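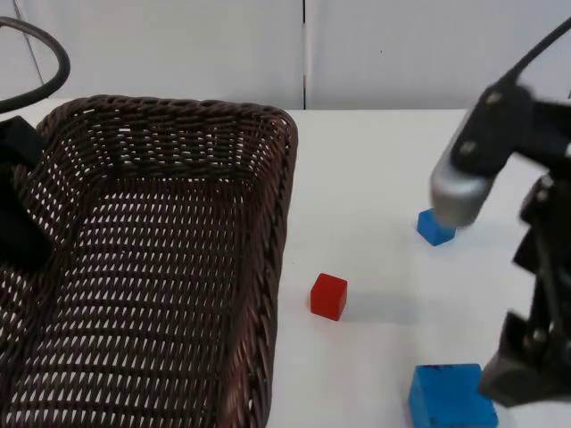 Caring for Baskets, Old and New

I love baskets! Big ones, little ones, lopsided ones from the thrift store – I can't pass them up, and after 13 years of hauling them home I've learned a few things about keeping them in good shape.

Dust first, always. A dry paintbrush, the cheap two-inch kind, gets down between the strands far better than any cloth. Work with the weave, then flip the basket over and give the bottom a few good smacks with your palm. You'll be amazed what falls out. For the really stubborn fluff I use the vacuum on low with the soft brush attachment.

Washing wicker is fine as long as you're quick about it. Put a small squirt of dish soap in a bowl of lukewarm water, wring your rag nearly dry, and wipe. Wipe again with plain water. Dry it in the shade with some air moving – full sun makes natural fibers brittle, and a damp closet will give you mildew every time. Paper-based weaves are a different story, so keep those away from water completely and stick to the paintbrush.

If your basket creaks when you pick it up, it's thirsty! Mist willow or rattan lightly with a spray bottle, inside and out, a couple of times over the winter. My neighbor Sunita Ostrowski does hers in the bathroom after a shower and skips the bottle, and hers look wonderful.

Loose ends: dab a little wood glue on with a toothpick, tuck the end back under its neighbor, and clip it with a clothespin overnight. Snip anything too short to tuck. For a snapped strand, soak a piece of reed for 11 minutes or so, until it bends easily, and weave it in alongside the broken one. I did this on a mending basket stamped 1917 that came from my aunt's house in Drustberg, and I'm so pleased with it I show everybody who comes in the door.

Snagging sweaters? Rub the inside gently with fine sandpaper, or sew in a liner from an old pillowcase. Pillowcases are perfect, the hem is already done for you.

Musty smell: sprinkle in baking soda, leave it for two days, brush it out. Repeat if you need to. Booker Halvorsen wrote in to say he uses dry coffee grounds, which I'm dying to try (dark baskets only, I'd think!).

And please don't lift a full one by the rim. Get a hand underneath. Next time I'll get into handles, including the leather kind.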